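Workshop notebook, Grulteven
10th July

Bench 2, plates and rack

Started with the table. The butcher block has dried out over the spring and the joins near the front edge had gone rough enough to catch a cloth. Sanded it with 150, wiped it down, sanded again, then one thin coat of oil. Left it overnight before putting anything on it. The darker streaks in the wood have come up more than they were, which makes crumbs harder to see, so wipe the whole top whether it looks clean or not.

The rough patch by the back corner is better but still there. I didn't want to take any more off it. If somebody has a scraper at home, bring it in.

The coloured plates are the Cledeck ones. They came in one box with paper between them and I washed the lot in the big sink before use. The labels on the backs leave a gummy ring. Warm water and washing-up liquid shifts most of it, and cooking oil on a bit of kitchen roll does the rest. Don't use the green scourer, it takes the shine off. I did one with it before I noticed and have put that one at the bottom of the spares.

The low rack is from Gosimon. Light top, thin black legs. It is meant for the inside of a cupboard, to give a second level over the dinner plates, and it stands well enough on the block, though it slides back if a plate is put down with any push behind it. It goes in the middle of the far edge. I tried it nearer the front in the morning and had to keep reaching over it to get at anything behind, so back it went.

Plates go on the rack in two places, left half and right half. They can sit on top of one another on the right. I'd rather keep the stacks short. The raised rims don't nest closely, and a tall stack on that thin top wobbles when the table is knocked. 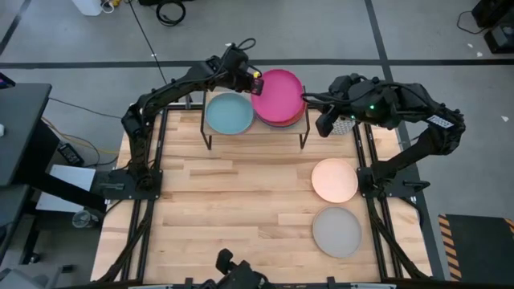
Can the rack take dinner plates as well as these?

It can take the weight, but the top isn't deep enough for the big ones. They hang over the front and tip when the next plate goes on. Keep the dinner plates in the cupboard and use the rack for this set only.

Teal stays on the left half. The red-orange and the dark blue share the right half, and the magenta goes up there with them. Peach and light grey were down on the wood to the right of the rack. I'd leave a wider space between those two next time, as there isn't much room to get fingers in when both are flat on the table. A plate on the rack is easier to lift than one on the block, where you have to get a nail under the rim.

Keep the left and middle of the top clear. It is the only stretch of that table long enough to lay out a full set for drying, and it keeps filling up with mugs.

Colour names: please use the same ones in the notes. Last time the magenta was down as pink on one page and purple on the next, and I went looking for a plate we don't have. Peach is peach, not orange. The red-orange is the one we call orange when speaking, but write it out in full. Teal and dark blue are easily mixed up under the old strip light, so check them by the door if you aren't sure.

Radu cupboard: shelf 10 is now cleared for this set. The old enamel plates that were on it have gone into the crate marked 111, together with the tin bowls. The crate is under the window and is heavy, so take things out of it before moving it. The shelf itself wants new liner. The present piece was cut for a different cupboard and rucks up at the back, and a plate pushed in on top of it ends up leaning.

Floor under the bench swept. The concrete sheds a fine grey dust that gets on to the lower plates overnight, so cover anything left out. A tea towel will do. It was sealed last December in the other room and has been much better there, so I've put in a request for the same in here.

To do:

Felt pads for the rack feet, the thin kind.
Second coat of oil on the block once it is clear.
Cut new liner for shelf 10.
Rewash the spares, as two still feel sticky on the back.
Find out if Gosimon do the same rack in a deeper size.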